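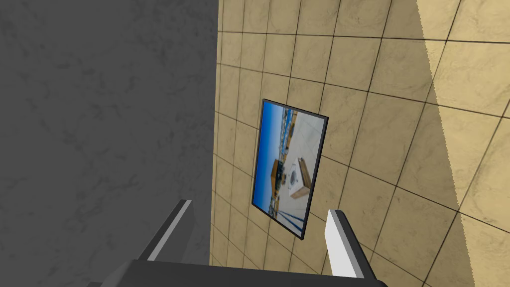 Mirjam Schouten says she would never tile a bathroom again without first laying every row out dry on the floor. Her flat in Tukberg has two tiled rooms, and in the first she started from the corner and worked outwards. By the time she reached the window she was cutting slivers.

Most tilers start from the middle of the wall. They mark a centre line, check it with a level and work out the cuts at both ends before mixing any adhesive. Old houses are seldom square, and a corner that leans will push a whole row out.

Dehua Cao has been tiling in Bavport for 20 years. His last job took 153 tiles, and he ordered extra from the same batch, as shades can vary between firings. He keeps the spares in the customer's loft with the batch number written on the box.

Grout is where people hurry. Cao leaves the adhesive overnight, then does a small patch at a time and wipes it with a damp sponge. Sealant goes in the corners, where grout tends to crack as the walls move.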